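4. Assembling and Posing the Figure

This section applies to all figures in the Prindov Sada series. Read it in full before removing any part from the inner tray. Small parts present a choking hazard and should be kept away from children under three.

Choose a clear, well-lit work surface and lay down a soft cloth. 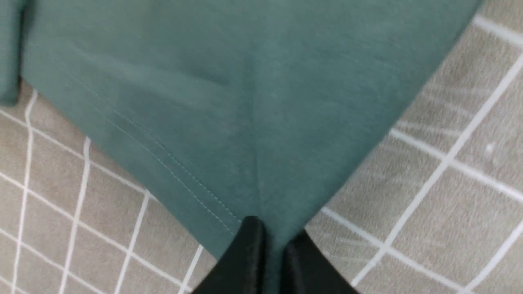
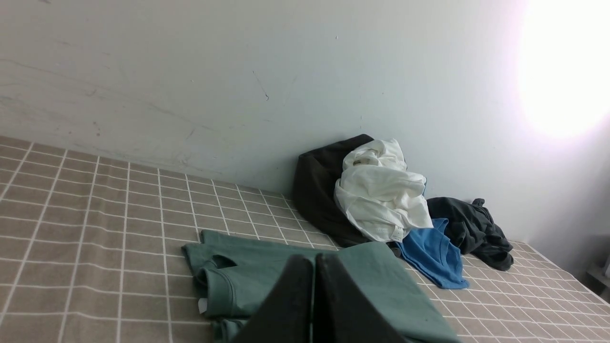 4.1 Attaching the tail

1. Remove the tail section and the 2 connecting pegs from the tray.
2. Insert the longer peg into the hip socket until it stops.
3. Align the scale pattern on the tail with the pattern on the hip, then press the parts together.

CAUTION: Do not twist the tail while pressing. Pegs broken in this way are not covered by the Clullora replacement plan.

4.2 Loosening a stiff joint

Painted joints may be tight when new. If a joint does not move under light finger pressure, proceed as follows.

1. Fill a bowl with warm tap water, no hotter than 40 °C.
2. Hold the joint under water for 30 seconds.
3. Dry the part and move the joint slowly through its full range.
4. Repeat once if necessary.

NOTE: Figures with flocked or feathered parts must not be placed in water. Use a hair dryer on its lowest setting - never a heat gun.

4.3 Mounting on the display base

1. Place the base on a level shelf.
2. Fit the left foot over the raised post first, followed by the right.
3. Adjust the tail until the figure stands without support.

The jaw and forelimbs may be posed after mounting. Keep the display out of direct sunlight, as the paint may fade.

4.4 Numbered editions

The Tatlı color version is limited to 1,000 pieces. The edition number is stamped on the underside of the base. Retain the card supplied in the box; it is required for any replacement part request.

Section revised Wednesday, January 3, 2024.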